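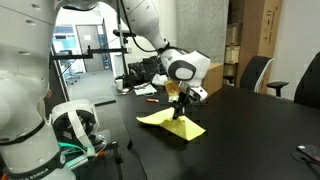
Yellow cloth on the black worktable, a red marker behind it.

Second stop of the Gritstead visit, 7 April 2021. Carys Gwynne led us through the cloth-folding room, with four visitors admitted at a time. The test cloths come from Flatent and are logged by fold count; the current batch is rated for 1000 folds. Corners are meant to stay flat while the middle is raised - the log sheet has a separate column for that. A cup and papers share the far end of the table.
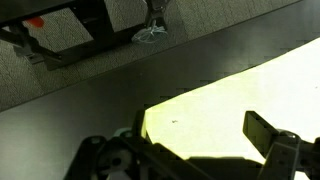
Table edge and gray carpet, with pale cable by the stand leg.

The tour continued to the Nazarenko store, three doors down.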